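Greifer verfehlt den Haken - wie habt ihr das in der Robotik-AG gelöst?

Lesezeit: 3 Minuten

Guten Tag zusammen,

ich betreue seit März eine Schülergruppe, die mit einem zweiarmigen Roboter Alltagsaufgaben übt. Deutsch ist nicht meine Muttersprache, ich bitte deshalb um Nachsicht, wenn ein Fachwort nicht stimmt. Unsere Aufgabe für den Wettbewerb heißt intern „Stornamska“: Der Roboter soll Gegenstände von einer Schlüsselleiste an der Wand abnehmen und sie später wieder an einen Haken hängen. Die Leiste hat sieben Haken, und wir dürfen selbst bestimmen, was daran hängt.

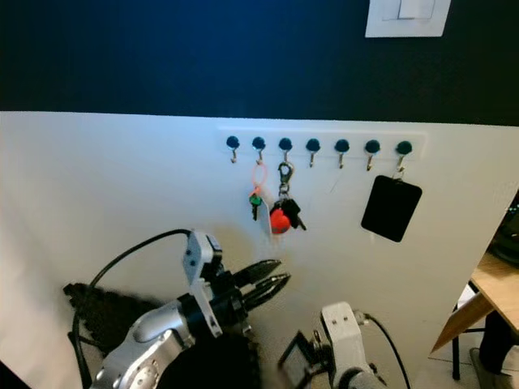

Das Abnehmen gelingt den Schülern inzwischen recht zuverlässig, wenn sie die Arme fernsteuern. Das Aufhängen dagegen ist schwierig. Die Schlaufe kommt oft zu tief an den Haken und rutscht wieder herunter, oder sie bleibt am Finger des Greifers hängen. Bis jetzt haben wir 100 Versuche aufgezeichnet, und bei vielen davon möchte ich nicht, dass die Software daraus lernt.

Am meisten Mühe macht uns der Kofferanhänger. Sein Riemen ist weich und legt sich jedes Mal anders. Ein Schüler meint, man soll den Riemen ganz oben fassen, eine Schülerin will lieber das Schild selbst greifen. Wir haben beides probiert, aber nicht systematisch.
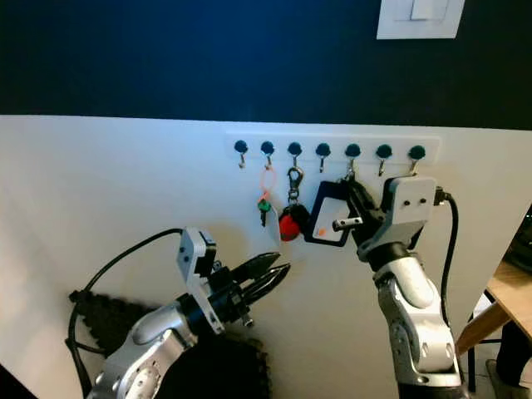 Der rechte Greifer hält den Riemen des Kofferanhängers, der linke ist geöffnet.

Meine Frage ist also: Wo fasst ihr solche weichen Teile an, und löscht ihr die misslungenen Aufnahmen oder behaltet ihr sie?

Mit freundlichen Grüßen
Brock Simard

Wiltard

Hallo Brock, wir hatten bei uns eine ähnliche Aufgabe mit Stoffbeuteln. Ich würde oben am Riemen greifen, möglichst knapp unter der Stelle, die auf den Haken soll. Dann pendelt unten zwar das Schild, aber die Öffnung der Schlaufe bleibt einigermaßen stehen. Greift man das Schild, knickt der Riemen weg.

Schaut euch außerdem die Aufnahmen der Handgelenkkamera einzeln an, bevor ihr etwas löscht. Bei uns haben die Schüler immer nur die Kopfkamera geprüft. Dort sah alles gut aus, und am Handgelenk war der Haken im entscheidenden Moment von den Fingern verdeckt. Solche Durchgänge haben wir markiert und getrennt abgelegt - gelöscht haben wir nur die, bei denen jemand abgebrochen hat. 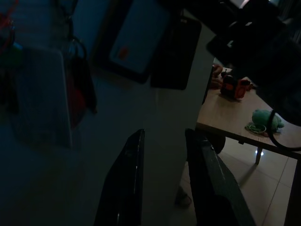
Blick der Handgelenkkamera zwischen den beiden Greiferfingern, rechts der Holztisch.

Achtet auch auf das Licht. Wenn es an der Wand so dunkel ist, hilft eine Lampe von der Seite mehr als jede Einstellung in der Software.

Tuominen

Einfach mehr Versuche machen. 100 ist nichts, wir hatten am Ende 2.475.

Skimalthorpe

Mehr Versuche helfen wenig, wenn jeder Schüler es anders macht. Legt zuerst fest, wie gegriffen wird, und schreibt es auf ein Blatt neben dem Steuerplatz. Bei uns fahren pro Termin nur vier Schüler, die anderen beobachten und führen Protokoll. Zum Aufhängen: erst über den Haken fahren, kurz anhalten, dann senkrecht absenken und erst danach den Greifer öffnen. Die Pause nicht weglassen, auch wenn es langweilig ist.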